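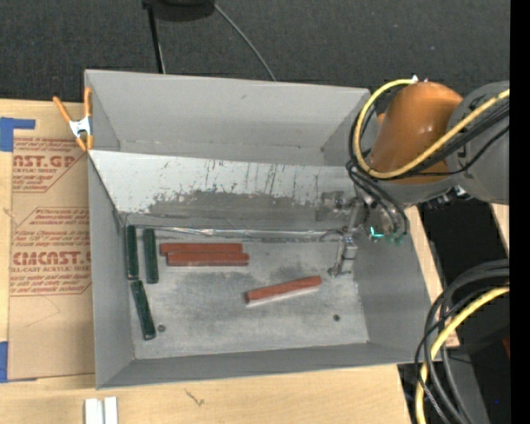

Most advice on storing wooden blocks starts with buying something. I've been sold the labeled drawers, the drawstring mat and a canvas tub from Adik that folded up on itself whenever a child leaned on it, and I don't think any of them beat a plain open bin. Shallow, with sides that slope, is the shape I keep going back to. With green blocks at the left and reddish-orange ones beside them, every piece is visible from above and a hand can get under any of them. Try that with a deep toy chest.

So, before you spend money, try this.

1. Empty everything onto the floor

All of it, including whatever is under the couch. You will be told to sort as you go. I've tried it, and you end up handling each block twice.

2. Pull out the damaged ones

Run a thumb along the edges. A splinter gets a rub with fine sandpaper. A block with a real crack goes in the trash, however fond you are of it. My neighbor Aileen Ignacio glues hers, and I keep finding the halves.

3. Wipe, don't soak

A damp cloth and a drop of dish soap will do. The special wood sprays smell nice and I have yet to see what else they do. Never leave blocks sitting in water — painted ones peel and bare ones swell. Dry them on a towel overnight.

4. Clean the bin too

People skip this one and put clean blocks back into grit. Wipe the floor of the bin, then go along the bottom edge of each wall, where dirt collects. Old scuffs in the paint can stay. I wasted an afternoon on scuffs once with a melamine sponge and took off more paint than mark.

5. Group by color, loosely

Lay one color at one end and the next color beside it. Leave them at whatever angle they land. Neat rows look lovely until breakfast, and a system that needs neat rows will last 2 days in a house with children. Sorting by size is supposed to teach more. Maybe it does, but mine ignored it completely.

6. Stop at one layer

A block resting on another is fine. Once you can't see the bottom anywhere, you have too many out. We had 102 blocks in use at one point and the kids built with the same handful. The surplus went into a lidded box in the closet, and I swap a few over every month or so.

If the bin slides around on a smooth table, put a piece of shelf liner under it. The stick-on rubber feet came off ours by April, and I wouldn't bother with them again.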